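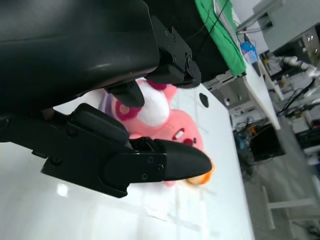
Khrystyna-Mariia Prokopenko asked, after reading my last update, whether we could hold off on the second hand until next year and put the money into spare parts for the grippers we already own. Fair question! I promised I'd deal with it properly in this one, so most of what follows is my answer, with the usual housekeeping mixed in.

Zarnetness equipment plan, progress report to the Ahmadpour fund
Thu 26 September
From: Lacey Garside

Short version: I'd like to do half of what Khrystyna-Mariia suggests. Spares go first, and the second hand stays in the plan but moves to November, when the quote from Bruro has to be renewed anyway.

Spares

I was too optimistic in the spring. I budgeted for fingertips as if they were a one-time purchase, and they're closer to printer ink. The soft-object work is gentle on them, but the mugs and the hard plastic stuff chew up the pads, and when a pad starts slipping you lose the rest of the session swapping it and redoing the calibration (we lost two full afternoons that way over the summer, and I was not in a good mood either time). Drametti will sell us a box of 64 pads at a price that makes buying them in small bags look silly, so that's what I want to order. They have them in stock and the shipping is included.

On top of that I'm asking for a spare set of linkage screws and a second wrist cable for each arm. The cables are the dull part of this report and also the part I'd fight for. A cable takes five weeks to come, and we have none on the shelf.

All together the spares come to $1000. It fits inside the consumables line if you let me move over what's left from the travel line, and there's plenty left, seeing as we skipped the summer workshop. I'll need a yes from you in writing for the transfer, an email is fine.

The hand

We've been running a plain gripper next to a multi-fingered hand, and I've gotten pretty attached to the arrangement. They're good at different things and the comparison is the reason we wrote the proposal the way we did. What I don't have yet is enough sessions to tell you a second hand would earn its keep. I have a hunch, and I know you don't pay for hunches. 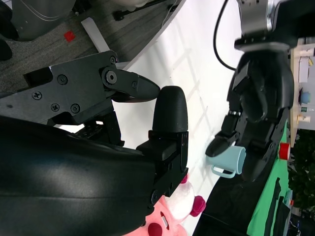 Gripper and hand at the white table, with the hand on the light blue mug.

So my plan for October is to log every session the same way: which end effector was used, how long setup took, what we had to stop for. Khrystyna-Mariia has already made a sheet for it, and it's much better than the one I was using, which had a column called "misc" that swallowed everything. When the Bruro quote comes back I'll put the log next to it and you can decide with numbers in front of you. If the log says one hand is plenty, I'll say so and we can talk about a second gripper instead, or about giving some of the money back to the general pot.

One wrinkle. Bruro now sells the hand with a service plan bundled in, and I can't get a straight answer on whether we can buy it without. I've written to them twice. The plan covers repairs but you ship the hand to them and wait, so for us it would mean paying for coverage and still being down a hand. I'd much rather have the parts and do it here. If anybody on your side has dealt with their sales people before, please send me a name!

Things I got wrong last time

The table surfaces. I said we'd need matte tops because the glare was bothering the wrist cameras, and I had a quote for replacing both. I've taken that out for now. Cloths are cheap, they cover a good part of the problem, and we can change the color when we want to. Put the tabletops down as "maybe, later."

I also listed the storage shelving under equipment when it belongs under furniture. Fixed in the attached budget.

What I need from you

A yes or no on the travel-to-consumables transfer, as soon as you can manage it. The Drametti price is only good to the end of the month.

An okay to push the hand decision to November.

And somebody please tell me which version of the budget form is current, I have two and they don't add up the same way.

Lacey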